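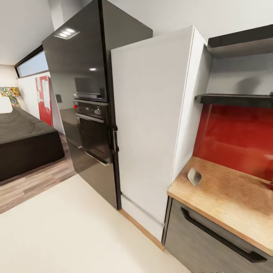 3.2 Setting up the simulated kitchen cell

Our test cell, Keltatia, is a rendered kitchen in which the arm learns to pull drawers and open appliance doors. We spent far more time on the setup than on training, and we enjoyed it a lot more than we expected to! Most of the early failures came from the room itself and had little to do with the policy.

Figure 3. Kitchen units in Keltatia. The glossy black column holds the built-in oven; the wide gray drawer under the counter has a long black bar handle.

Handles came first. The oven and the compartment above it both have horizontal silver handles, while the black handle by the white cabinet is vertical, so one kitchen gives us two grasp directions without moving a single unit (Figure 3). Each handle has its own collision mesh, built with the Probert tool. The default meshes closed the gap behind the bar, and the fingers bounced off a solid block. Once we opened the gap, drawer pulls went from hopeless to routine in one afternoon.

Joint friction was next. We set the drawer slide so that a 30 N pull starts it moving, then ran 400 open-and-close cycles with a scripted arm and logged the rest position after each one. Any drift means the joint limits are fighting the contact solver, and the fix is nearly always a smaller time step - we now run at 2000 Hz for contact and leave the rest of the room slower.

The shiny surfaces are our favorite part. Black gloss picks up the ceiling light as a bright rectangle, and the red backsplash shows soft, blurred reflections. We kept both. Tiltex, our renderer, can switch reflections off, but policies trained that way did poorly on the glossy units in our lab.

Before each training run we reload the scene, reset all joints to zero and compare the joint file against the stored copy. Resness, our logging script, stops the run on any mismatch. It caught a swapped hinge axis at episode 546 of the first long run, before the check was moved to startup.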